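I gave up sugar in my coffee on a Tuesday, which was my first mistake, because Tuesday is also when the bakery counter at Lesano marks down the almond rolls.

By 3 p.m. I had eaten 2 of them and was calling it balance. The app on my phone put them at 265 calories each and asked how I was feeling. I told it "motivated."
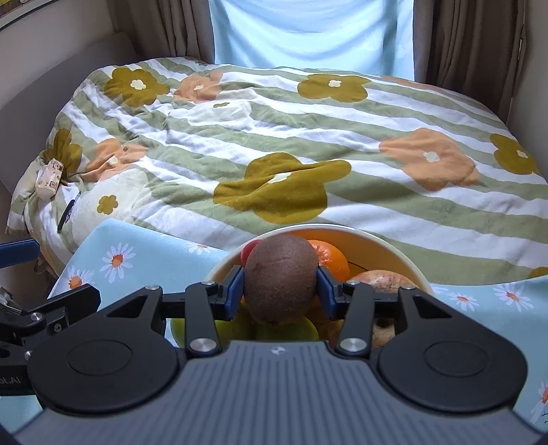
My doctor suggests fruit when the craving hits. I have tried fruit. It's fine. Then I have the roll as well, so now I'm a person who eats fruit.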